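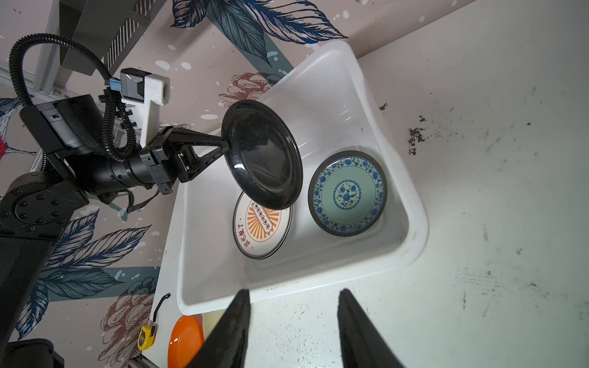 Flulten, the automation group at Kastomside, has published the first results of its gripper comparison for dish handling. Kanokwan Boonchu, who directed the trial, met with us on 19 March 2018 to discuss the findings and the decisions that remain open.

The group tested two parallel grippers on the same pair of arms. One was fitted with the rigid fingers supplied by Oltico, the other with a softer set made in the group's own workshop. Each set was given 114 attempts at lifting a plate by its rim.

"The rim is the difficult part," Ms. Boonchu said. "A glazed plate gives the finger very little to hold, and a small error in angle becomes a large one at the far edge."

The rigid fingers placed plates more accurately. The softer set dropped fewer of them, but it closed more slowly and needed new pads after 40 lifts. Ms. Boonchu declined to name a preferred design. "We were asked for a comparison," she said. "The choice belongs to the people who will run the line."

Camera position proved to be a larger question than the group had expected. Dagim Teshome, who was responsible for the vision work, reported that dark plates were missed more often than patterned ones. "Reflections move when the arm moves," he said. "We lowered the lights in February and the detection rate improved, though I would not call the matter settled."

Mr. Teshome also noted that cable routing had cost the team time. A cable that is too short pulls on the camera mount when the wrist turns – one that is too long can catch on the work. The group now checks the full range of wrist motion before each session, a procedure that takes 30 minutes.

A second round of tests will compare the present controller with a unit from Georgiou, using the same plates and the same order of lifts. Liên Diệp will oversee that work. Asked whether bowls would be added, Ms. Boonchu said that they would be considered once the controller results had been reviewed.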